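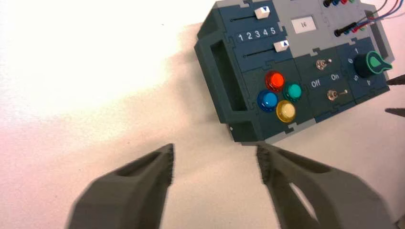

How snug should the joint be between two panels on a board like this? Snug enough that you need both thumbs to press it together, and loose enough that you can get it apart again without a screwdriver.

It took me most of August to get to that. The first set of panels I cut for the Folley board went together once and stayed together, and I had to break a tab to get at the wiring. The second set fell apart when you picked it up. The set I use now is the third. I took a little off the neck of each tab and left the round part alone, and that did it.

Print | E-mail this post

I've had a few messages asking for more on the layout, so I'll go through what I decided and what I'd change.

The panels are two colors, dark teal and light gray. I started with all teal because I had a lot of it. Kamran Zarei pointed out that when everything is one color you can't find the seams, and if you can't find the seams you can't tell somebody over the phone which piece to take off. He was right, so the gray went in. I don't follow a strict rule about which color goes where, and I probably should have.

The sliders gave me the most trouble. There are two of them on one panel, with the numbers 1 to 5 in a row between them so that both can share the same scale. The triangle on each white knob points in at the numbers. On the upper slider it points down and on the lower one it points up. My first version had both triangles pointing up, and people kept reading the top one against the edge of the panel, where there was nothing to read. I also had two separate scales for a while. It looked crowded and I took one out.

If you make your own, leave more room at the 5 end than you think you need. On mine the knob stops where it should, but I had to file the slot on two of the early ones to get there.

The buttons are red, blue, green and yellow, set in a diamond. Red is at the top, blue on the left, green on the right and yellow at the bottom. I tried them in a straight row first. A row takes up less space and the wiring is easier, but you end up looking down every time to see which one you're on. With the diamond you learn it in a few minutes. The caps are domed and see-through, and I like the feel of them. I ordered them from Tedesco, and they came in a bag of 143, which is an odd number of anything to sell. I still have most of them.

The banana plugs are where I spent the most time at the bench. Sockets are cheap and they all look the same in a catalog. They aren't the same. The first ones I bought gripped so hard that pulling a plug out lifted the whole board off the table. Orest Kuzmenko gave me a handful of his and told me to test each type for 1,000 insertions before I bought more. I got as far as 4 evenings of that and quit. My count was 2,422 across all the types, written down on the back of an envelope in groups of five. The looser ones were still fine at the end and the tight ones were still tight, so I went with the looser ones.

Match the plug colors to the wire colors if you can. I didn't do it on the first board, because I used what was in the drawer, and it cost me an entire Wednesday chasing a fault that was a red wire on a blue plug.

The handle was Rocío Sosa's idea. She had carried one of the early boards up two flights of stairs by its edges, and a panel let go on the landing. Now there's a teal handle on the end with a wide slot in it, big enough to get your whole hand through. It makes the board longer and it doesn't fit in my old storage box anymore. I'd still keep it — a board with no handle gets picked up by whatever sticks out, and on these that means the plugs.

I put a small white number label on each board too. When you have several that look alike, you want to be able to write "16, lower slider sticks" in a notebook and know what you meant a month later. Put the label on a gray panel. I can't say why but I find it faster there.

Things I'd do differently:

I would run the wires off one side only. Mine leave from the corner by the sockets, which is fine on a big table and annoying on a small one.

I would use one screw size. There are three in the current version and I only ever have two of the drivers.

I would not bother with the Clastuvex clips. They were supposed to hold the panels down from underneath and the joints do that by themselves.

Arlo Lyons asked whether I'd share the panel outlines. I will, once I've redrawn the tabs properly. The file I have now is full of notes to myself and one panel is upside down.

Print | E-mail this post

Contact | Copyright, all posts and drawings by the author | Back to top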